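About Ginier

Ginier makes folded paper goods for offices, archives and small retailers: document sleeves, divider tabs, belly bands, drawer liners and sample cards. The company works from a single unit on the Declercq estate. Cutting, creasing, folding and packing are done on the same floor.

The current catalog lists 2,771 items. Most are variations in size and color on 9 base patterns. Custom work is accepted from 1,000 pieces per order.

Materials

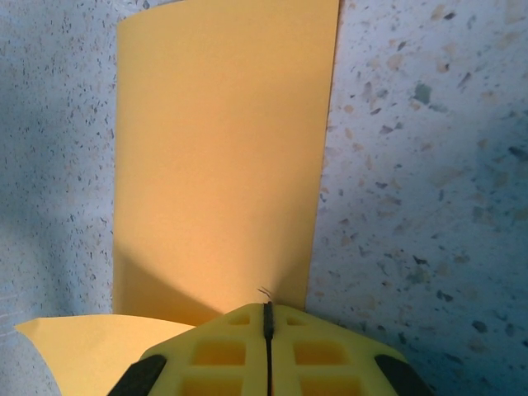

Stock is bought in flat sheets and stored flat until it is cut. Color is checked by eye before a sheet goes to the cutter, on a plain face with no print. Yellow is the color customers query most often. The same sheet looks pale and slightly orange in full light and closer to ochre where a shadow falls across it, so swatches should be compared lying flat, under one lamp, and away from a window. We hold retained swatches for every shade in the catalog.

Grain direction is marked on the wrapper of each ream. Sleeves and bands are cut with the grain parallel to the fold. Liners are cut across it unless the order states otherwise.

Cutting and folding

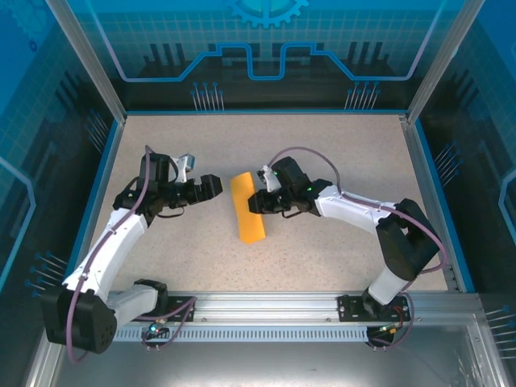

Narrow formats are the larger part of our output. Bands and tabs are cut from full sheets on the Selleo line, then creased in a separate pass. A strip has much less resistance to bending than the sheet it came from. The yellow-orange one between the two grippers has a slight bend along its length and an angled lower end. Angled ends are supplied on request and should be drawn on the order form with the angle given in degrees.

Folded items are pressed in stacks and left for 3 hours before counting. Creases are inspected for cracking on the outer face.

Handling

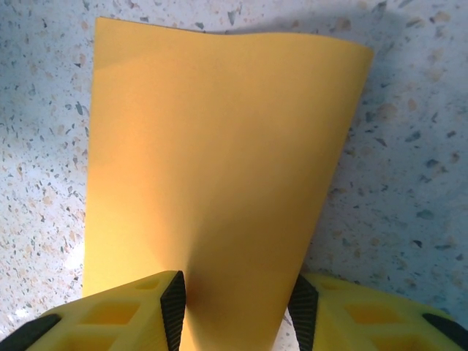 Stacks should be lifted with support under the full width. Cartons are packed flat, with a board at top and bottom, and should be stored on their largest face. Open cartons should be closed again at the end of the day.

Ordering

Stock items are sold through our distributor, Gisska. Custom orders are placed with Ginier directly. Please include finished size, fold position, color reference and quantity. The order desk is closed for the last two weeks of December.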